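4. Setting the timer on your Heko slow cooker

Right, this is the bit I got wrong twice, so go gently!

1. Put the lid on first. Mine won't start without it.

2. Hold the clock button for 5 seconds until the display blinks.

3. Tap plus until you reach the hours you want (12 is the most it'll do).

Note: it forgets everything if you unplug it. I lost a whole lamb stew that way in February.
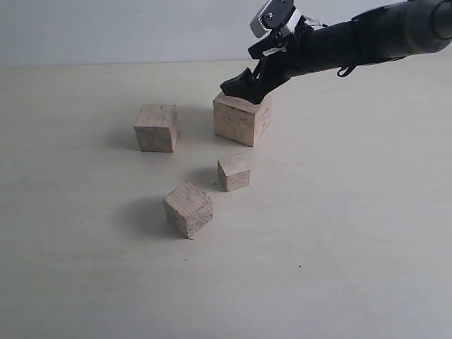 4. Press start and wait for the beep.

Caution: the pot stays hot long after the light goes off, so keep your oven gloves handy.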